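Washing bedding at 60 or 40?

ridgeback_tw
Joined: March
Posts: 2

We have a Valentini front loader and hard water. Cotton sheets go in at 60 with bio powder and come out stiff. Is it the temperature or the spin? Currently spinning at 1000.

limescale_lou
Neither. It's detergent residue. Hard water needs the higher dose on the box, and most people then overload the drum so it never rinses out. Run an extra rinse and compare.

ridgeback_tw
Extra rinse tried, slight improvement. Drum is 80 per cent full by eye.

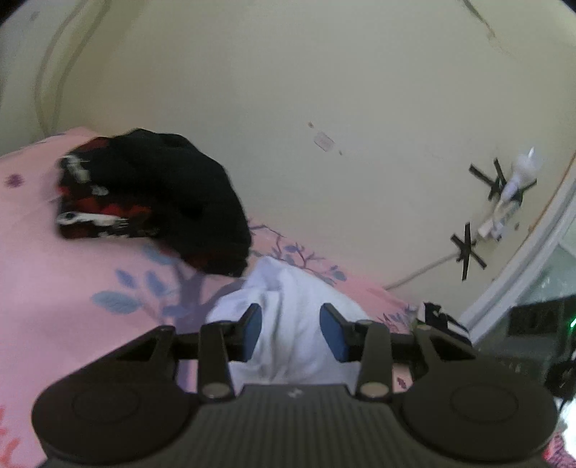

Dye loss is the other half of this and depends more on the detergent than the heat. Bio powders usually contain oxygen bleach, colour liquids don't. A pink printed sheet like the one on that bed should go in with colour liquid at 40, and plain whites can have the powder at 60. I wouldn't mix the two loads.

limescale_lou
Disagree on 40 for anything slept on. Body oils build up and you get the stiffness back within 2 months.

Skarna
Depends on the enzymes. Lipase works well at 40 given a long cycle. The short cycle is the problem – check the programme time.

limescale_lou
Fair on cycle length. I still do 60 for pillowcases.

ridgeback_tw
Will try 40 long with the drum less full and report back.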